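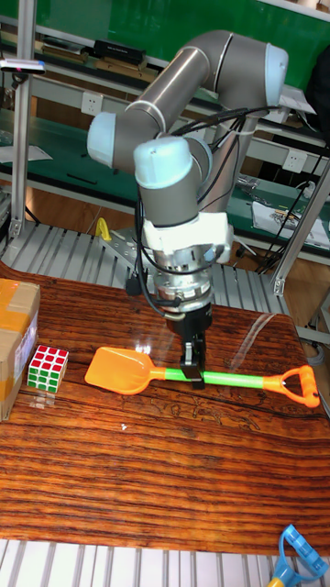 ## Is it all right to keep beach toys in with the puzzles?

I do! My shovel and my Rubik's-style cube share a cupboard at Clanden and neither seems to mind. I just give anything sandy a good shake outside first (Noura Tannous taught me that, after the great carpet business in March).

## How do I clean a plastic shovel?

Warm water, a drop of washing-up liquid and an old toothbrush for the fiddly bits round the grip. Dry it well before it goes back on a wooden table, or you'll be polishing out rings for ages. 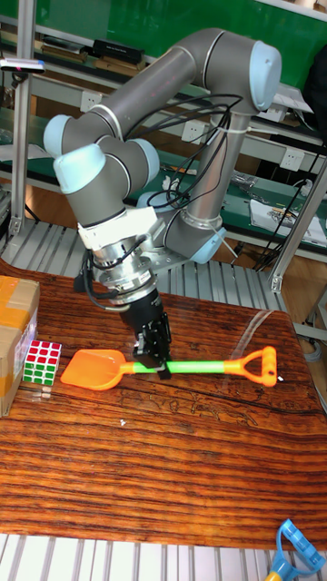

*Orange scoop, green shaft, orange grip, and the cube over by the cardboard box.*

## Will you post one to me?

Yes, if it's light. I charge 5 pounds for a small parcel and send it in whatever box I've got, taped up well. Long toys go in corner to corner – it's surprising what fits!

## Can I drop toys off?

Please do, but ring Josée Gauthier first so there's someone in. Bits with sharp cracks I can't take, sorry.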